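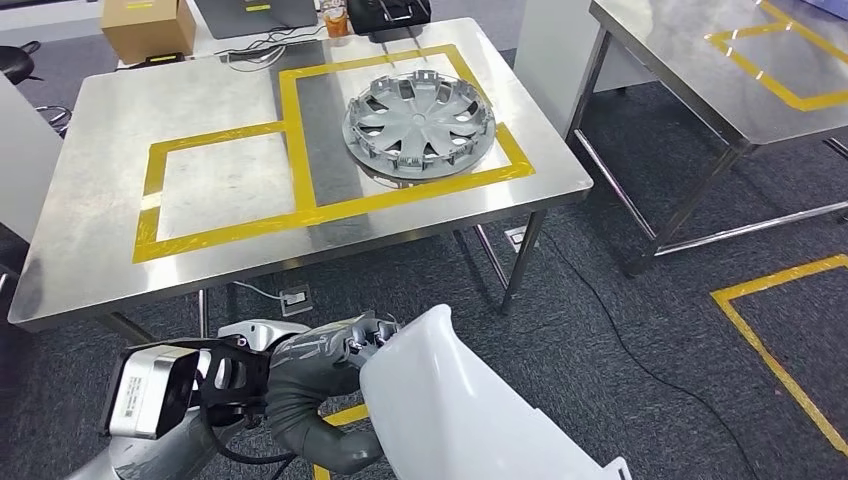
Zarkport parts sorter says yellow tape will cut its packing mistakes

17 Jan 2018
By our business reporter

Dedulik, the car parts reseller with a unit on the Fjeld estate in Zarkport, says it has found a cheap answer to a problem that has annoyed its customers since August. The answer is tape.

The firm takes in used and surplus trim, chiefly hubcaps and white plastic body pieces, and sends them out again to garages and home mechanics. Last year too many parcels went out with the wrong item inside, or with the clips missing from a wheel cover. Dedulik will not say how many. It does say that it has now marked out zones in yellow tape on a steel sorting table, a square one and a larger rectangle joined to it, and that every part must be set down inside a zone and checked before it goes in a box.

According to the company, a trial of 100 parts produced 30 per cent fewer errors than the old method. That sounds impressive until you ask what the old method was. As far as we can tell, it was a table with no tape on it.

There is also the matter of who did the counting. The trial was run by Dedulik, on Dedulik's own table, with parts chosen by Dedulik, and lasted 16 days. The figures have not been published. We asked for them twice and were sent a leaflet.

The leaflet calls the layout the Grestia system and says it could be adopted by "any business handling mixed trim". It is to be offered to other firms this year at 40 pounds a table, a price that covers the marking out and a printed sheet of instructions. A roll of yellow tape can be had in any hardware shop in town for a good deal less. 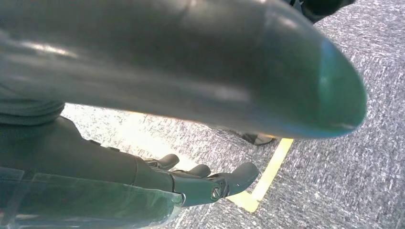 Customers we spoke to were less interested in the table than in their refunds. One garage in Zarkport said it was still waiting for a matching set of ten-spoke covers ordered in the autumn, and had been sent three that matched and one that did not. Another said the clips round the rim were the first thing to snap, and wondered how a taped rectangle was going to help with that.

Dedulik says outstanding complaints are being dealt with in the order they arrived. It did not say when it expects to reach the end of the list, or whether postage on returned parts will be paid back.

6 comments
Shared 16 times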